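Garment Care and Folding Service: Frequently Asked Questions

Which items does Oltance accept for folding?
Trousers, shirts, knitwear and household linen are accepted at the Lukumay counter. Items must be laundered before drop-off. Each bag may hold up to 20 pieces.

Should pockets be emptied?
Yes. Oltance is not responsible for objects left in pockets.

How are dark garments handled?
Dark fabrics show lint readily and are kept apart from light ones. Each garment is spread on a table before it is folded, and hems are checked for turned edges. 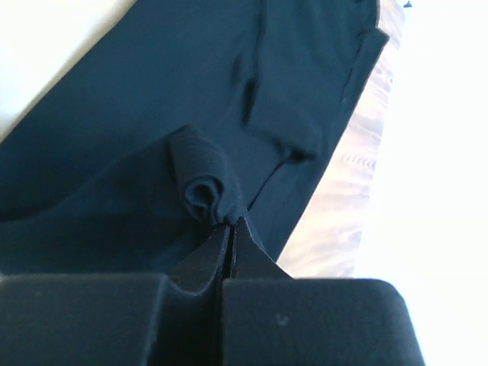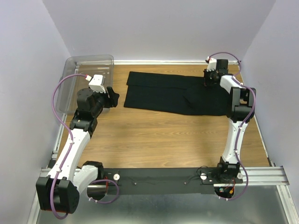 Soft knits tend to curl when they are lifted from a single point - customers folding at home should support the cloth with both hands and smooth it from the waistband toward the hem.

Can a particular fold be requested?
Customers may choose a flat fold or a rolled fold on the order form. If no choice is marked, the flat fold is used.

How long does an order take?
Most orders are ready within 2 working days. Orders left uncollected for 60 days are moved to the Sundavar storage room, and a fee applies.

Whom should I contact about a missing item?
Please write to Heino Grigaitė, Customer Services, Oltance, and include the number printed on your receipt.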